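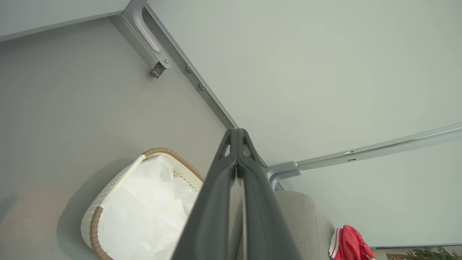

Photo credit: Skallex

4th November

We have a paper chain problem in our house, and I love it! It started with the Thanksgiving countdown my youngest wanted to make, 21 links in brown and orange, one to tear off each morning at breakfast. Then her brother asked why we were tearing it up when we could be adding to it instead. I didn't have a good answer, so now we do both. The countdown chain gets shorter by the coat hooks, and the thankful chain gets longer every single night.

The thankful chain is the one I want to tell you about. Everybody gets one strip of construction paper after dinner and writes down something from that day. It can be big or small, and there's only one rule, no repeats. (The dog was used up on night one. There was a fight over who got to write him down.) My favorite so far says "the bus was warm." My husband wrote "leftover chili" and got told that was lazy, but it stayed in.

We actually tried a version of this back in July, when it was too hot to be outside and I was desperate for a project that didn't need the oven or a glue gun. That one was a summer bucket chain with an activity written on every link. It was cute for a week and then I felt guilty each time I walked past it - all those links for berry picking and tie-dye that we hadn't gotten to. The thankful chain has none of that pressure. You can't fall behind on it. If we skip a night, we skip a night, and the next night somebody usually begs to write two.

If you want to make one, you barely need anything. I cut regular construction paper the short way into strips, and a full pad from Brundell (our little craft store, the one next to the tire place) gave me 392 of them with the paper cutter. That is way more than we will use before Thanksgiving, so I've already told the kids the leftovers can be for Christmas. I let them do the cutting the first afternoon and we ended up with some very skinny links. Those are in there too, and they look kind of great mixed in with the wide ones.

Use a stapler! I know glue sticks are the friendlier choice with little ones, but glued links pop open overnight and then you find half your chain on the rug. Staple with the smooth side facing in, and write on the strip before you close it up. I forgot that part and spent an evening trying to write "grandma's phone call" on the inside of a curve.

We hang ours across the big window in the dining room, looped on removable hooks, and it is now 42 links long and sagging beautifully in the middle. When the heat kicks on, the whole thing sways. I do take it down to dust the windowsill and then I end up standing there reading it, which means the dusting takes most of the morning.

On Thanksgiving we'll have my in-laws here, plus the Cormier Street cousins, who are loud and wonderful and always bring too much pie. The plan is to lay the chain right down the middle of the table in place of a centerpiece, between the candles (battery ones, with all that paper). After we eat, we'll pass it along and each person will read whatever link lands in front of them. I'm also setting out a basket of blank strips and good markers by the front door so guests can add their own when they come in. My mother-in-law has already called to tell me hers over the phone so she won't forget it.

And when the day is over I'm saving the whole thing. I have a flat box that my winter boots came in, and last year's place cards are in there already, the turkey ones with the googly eyes, along with 2 handprint wreaths I can't part with. I'll write the year on the outside of the last link and fold it all up in there.

Next up is the cranberry garland. I want to try stringing real ones this time, with popcorn in between, using the waxed thread I ordered from Raritau. It hasn't shown up yet, but the kids check the porch every day after school. If you've done real cranberries before, please tell me how long they lasted - and whether your dog got to them first!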